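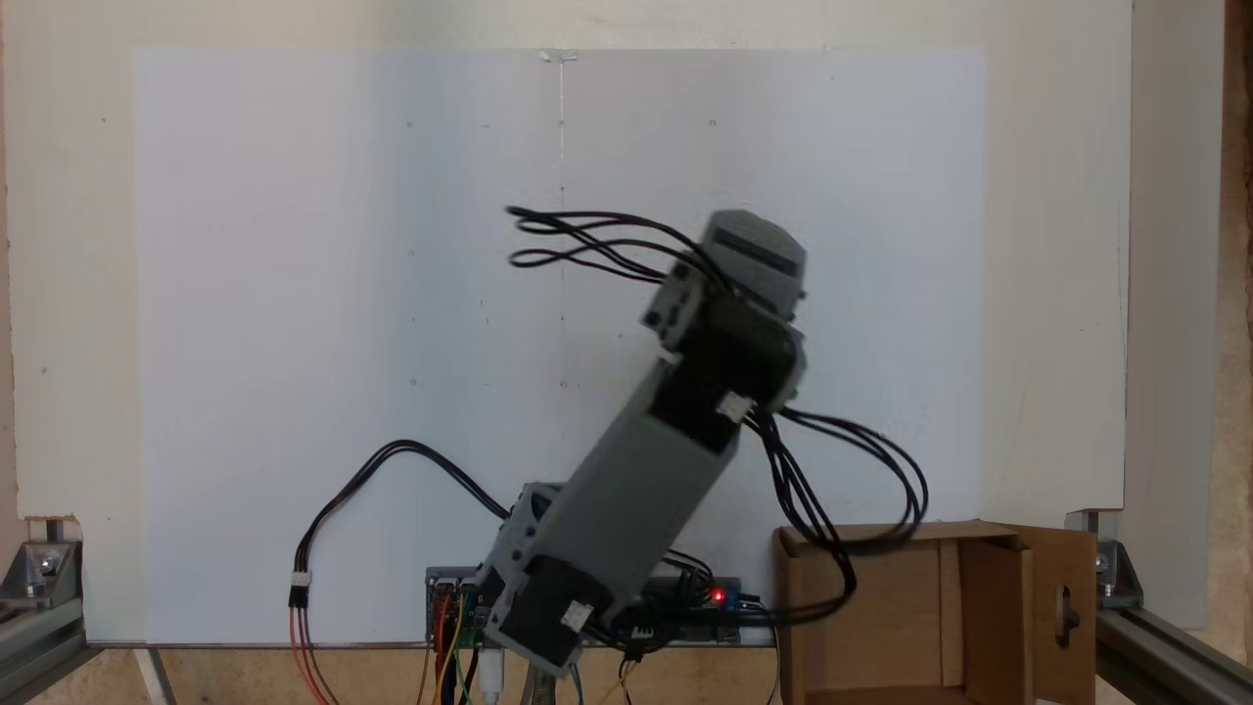 A 3D-printed arm in motion at the bench, with its servo cables looping free of the links.

Small robot arms have reached the point where a workshop can print the links overnight, bolt in hobby-class servos and have something moving by lunch. The written practice for running them has lagged behind. Industrial safety standards assume a fixed cell, a rated controller and a manufacturer who supplies a manual. A printed arm on a tabletop usually has none of those, and its builder is often its only maintainer.

Prultell, a small engineering office that prepares operating procedures for teaching labs and prototype shops, has spent the past year on a bench code for this class of machine. The draft circulated on 26 Apr 2026 is short. Most of it concerns cables, clearances and what the operator does before power goes on.

"We started with the joints and the software limits, as everyone does," says Ksawery Jasińska, the lead author. "Then we read the fault logs from the first shops that agreed to share them. Connectors came up more than any other item."

The cable clause is the longest in the draft. Every servo lead must have enough slack for the full travel of the joint it serves, plus a margin of 10 percent. Slack is to be checked with the power off by moving each joint by hand to both ends of its range. A lead that goes tight at any point is rerouted or extended before the arm is run. Loops are allowed, provided they cannot reach a pinch point between a link and its bracket. The code does not require sleeving. Early versions did, and the testers at Trisholm objected that sleeving on a light arm adds stiffness and load the servos were not sized for. The requirement became a recommendation for arms in use for more than 30 hours a week.

Connectors are handled separately. Plugs at the servo body are inspected at the start of each session for seating. Inline plugs, where a servo lead joins loose wiring, are to be supported so that the joint in the wire does not carry the weight of what hangs below it. Cúc Thân, who edited the wiring section, would have preferred locking connectors throughout, but the servos most shops buy do not come with them.

The code then turns to the space around the arm. It defines a reach envelope, measured from the base axis to the tip of the tool at full extension, and adds a clear margin of 5 centimeters on all sides. Anything inside that line is either part of the task or has to be removed. Boxes and fixtures that belong to the task are listed on the run sheet. A plain backing board is recommended behind the arm, chiefly so that the operator can judge its position at a glance.

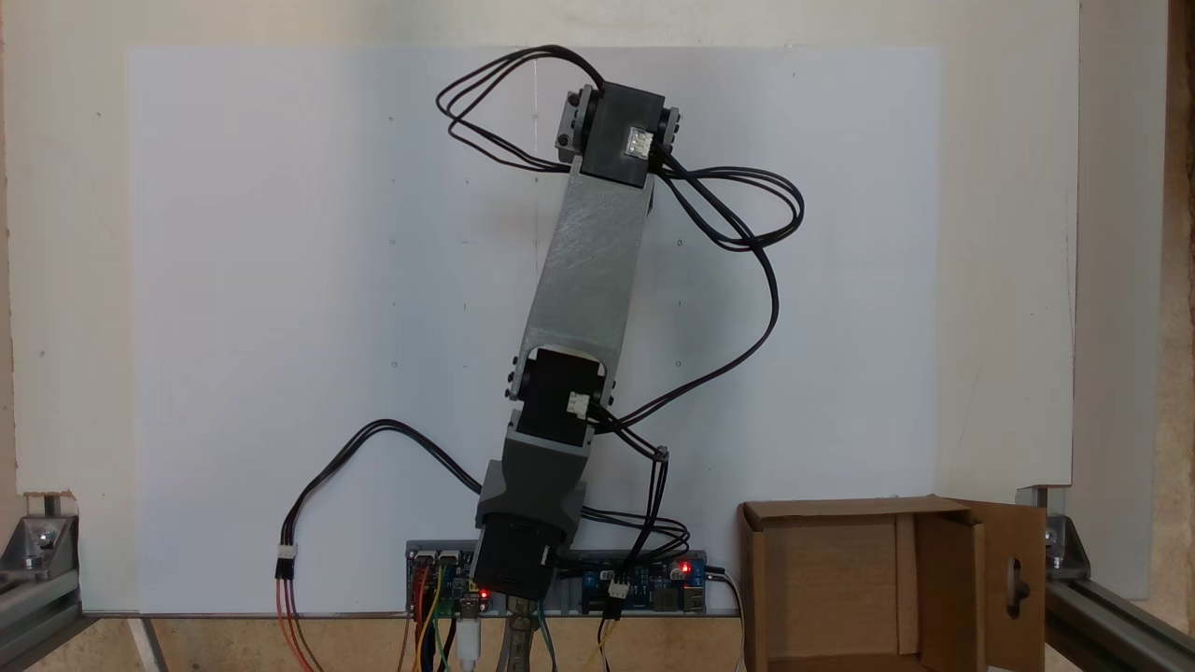
The arm upright against its backing board. Red indicator lights show on the circuit boards at the base.

Indicator lights get a paragraph to themselves. A lit indicator on a board is to be treated as meaning that the arm may move, whatever the software reports. Hands stay outside the envelope until the motor supply has been disconnected at the source. Stopping the program is not accepted as isolation, and neither is unplugging the data cable. Hưng Khổng, a reviewer at Mimedance, asked for a physical switch in the motor supply, placed where it can be reached without crossing the envelope. The switch is now mandatory for new builds. Existing builds have until September.

Mounting is covered briefly. The base must be fixed to a frame or to the table, and the frame must not shift when the arm is stopped suddenly from its highest test speed. Fasteners on printed brackets are checked by hand, as printed plastic can creep under a screw head. The draft gives no torque values. Khoa Quan, who runs the print room at Trisholm, argued that any single figure would be wrong for half the materials in use, and the authors agreed to leave it to the shop.

Two points remain open. One is speed. The draft sets a reduced speed for the first run after any change to wiring, brackets or code, but the reviewers have not settled how it should be measured on servos that report position poorly. The other is record keeping. Ánh Nghiêm, who maintains the run sheet template, wants a line for every cable rerouted. Jasińska would limit entries to changes that affect the envelope or the supply.

Comments on the draft go to the Prultell office in writing, with the clause number at the head of each one.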